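**Washbasin cleaning standard, guest bathrooms: comments requested**

**d.cunha_facilities**
Members are asked to review the draft procedure for vanity basins. The basin is to be wiped with a damp cloth, the rim second and the faucet last. Abrasive powders are not permitted on glossy surfaces. The revised text will apply to all 70 rooms at Grovolberg from December.

**Rornov_Housekeeping**
We support the draft but object to the order. Our staff are instructed to clean the faucet first, as residue falls into the basin.

**ines.fonseca**
I concur with Rornov. The draft also fails to state which cloth is to be used. At Falcão, blue is reserved for basins and may not be used on any other fixture.

**d.cunha_facilities**
The color rule is accepted and will be added to section 20. I do not agree on the order. On a unit with a single-lever faucet and a wide sloped rim, the bowl should be addressed first,
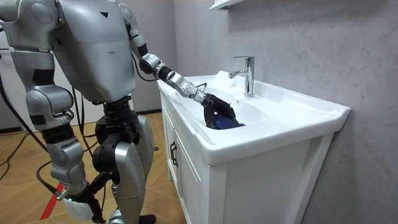 and the cloth should be pressed flat against the bottom before the sides are attempted. The faucet is then finished with a separate dry cloth.

**Rornov_Housekeeping**
A second cloth for each room is a cost. Please record our objection.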